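Workshop Notebook, Paper and Binding Section
Entry: August 27, 2023
Entered by: Tamara Skoryk
Read by: Zamfira Căpraru

Subject: Wheat starch paste for the Vorau ledgers, third batch

The second batch was discarded before use. It had separated in the jar and left a grainy film on the test strip. The fault is considered to lie with the soaking, which had been cut short. The third batch was therefore left to soak overnight and cooked this morning in the small double pan, with constant stirring, until it turned from white to a greyish, half-clear gel. The cooking temperature was held at 82 degrees. The paste was then left to cool under a sheet of damp blotter and passed through the horsehair sieve three times.

The starch was taken from the Tkachenko sack opened in January. It should be noted that the label on the sack gives no date of milling. Colleagues are asked to write the date of opening on every new sack, in pencil, on the outer fold. This was agreed at the last section meeting and has not been kept up.

Three strengths were made from the one batch. The thickest is intended for the spine linings, the middle strength for guards and hinges, and the thinnest for tear repairs in the text leaves. The thinnest was let down with filtered water until it ran from the brush like single cream. Z. Căpraru is of the opinion that it is still too heavy for the leaves with iron gall ink, and a further thinning will be tried on scrap before any leaf is touched.
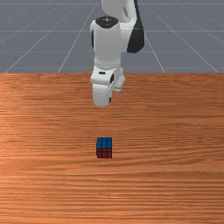

Test strips were pasted up on old ledger paper of similar weight, using the Daron tissue in both directions of the grain. They were put between felts and boards and pressed for 60 minutes, after which the blotters were changed. The strips with the tissue grain running along the tear lay flat. Those with the grain across it showed a slight pull at one corner — not enough to reject, but enough to be seen in raking light. The grain is to run with the tear wherever the shape of the loss allows.

Peel test, by hand only. The middle strength held until the tissue itself gave way. The thinnest lifted cleanly with a damp swab after a short wait, as is wanted for work that may one day have to be undone.

Ledger 19 remains the most difficult of the group. The first gathering is loose, the sewing thread has broken at the second station, and an earlier owner has mended the front joint with a brown animal glue that has gone hard and shiny. The glue will be softened with a thick poultice of methyl cellulose, applied in short lengths. Cakeck board has been cut for the new covers and is under weights in the far bay — please do not move it.

Outstanding:
Rinse the horsehair sieve again; starch was found dried in the rim.
Order more blotter, heavy weight.
Z. Căpraru to look over the strips on her return and initial this page.
Remaining paste is in the cold cupboard, second shelf, and is to be thrown out at the first sign of a sour smell.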